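Famen Open Day

The Famen Open Day is a yearly demonstration of legged and handed robots held each June in Cimeddale. It is run by Kovács, a small automation firm, in its ground-floor workshop.

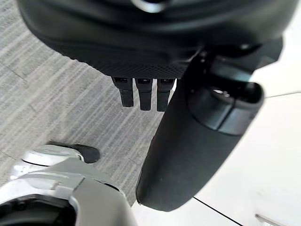

The event began as a private visit for parts suppliers and was opened to the public after two years. Entry is free, but places are limited to 300 – tickets are usually gone within a week.

Visitors are taken through in groups of 15. Each tour lasts about 30 minutes and covers walking, turning and handling, with staff on hand to take questions. The handling session is the best attended. In it, a robot is given household and workshop objects to pick up, and the operators explain how grip force is set for each one. Failed attempts are repeated in front of the group and recorded in a log that visitors may read.

The first tour starts at 11 in the morning. Children are admitted with an adult and must stay behind the marked line while a machine is powered.

A smaller version of the event, without the walking session, has been held in Pretitz in the fall. It uses the same handling tasks, and the results from both sites are published together on the firm's website.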